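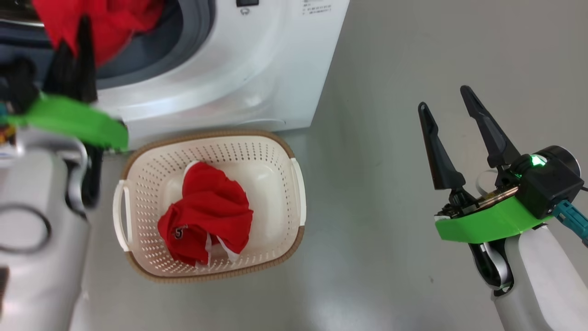

Chapter 8
Laundry and the Care of Fabrics

Most people learn to do the washing by ruining something. A jumper shrinks to fit the cat, or a set of white towels comes out the pink of cheap ham, and from then on a person reads labels. This chapter is meant to get you there at less cost to your wardrobe.

Washing clothes is a matter of water, detergent, movement and time, and the machine looks after most of it. What it can't do is decide what goes in. It has no opinion about a red shirt among the pillowcases, and will wash the two together for as long as you ask it to. Sorting is therefore the first skill taught here, and the one most often skipped by people who believe they already have it.

We begin with colour. Reds and dark blues give up loose dye most freely in their first few washes, and they do so faster in hot water. A new red garment should be washed alone or with others of its kind, however silly it feels to run a machine for so little. A white trim on a red garment is a harder problem, and we return to it in the section on colour run.

From there we move to temperature. A 60 degree wash suits towels, bedding and tea towels that have seen things. It doesn't suit wool, printed numbers on sports shirts, or anything you were given by a relative who will ask after it.

The last part of the chapter deals with unloading, a stage that many households treat as optional. Wet clothes left in a closed drum overnight will smell by breakfast, and the usual remedy is to wash them again and forget them again. Put the basket directly under the door before you start pulling, and run a hand round the rubber seal when you think you have finished. There is generally a sock.

Before you read on

Find three garments of your own and copy out their care labels. If a label has been cut out because it itched, write down what you think it said. Keep your answers for the exercise on page 62.

8.1 Sorting by colour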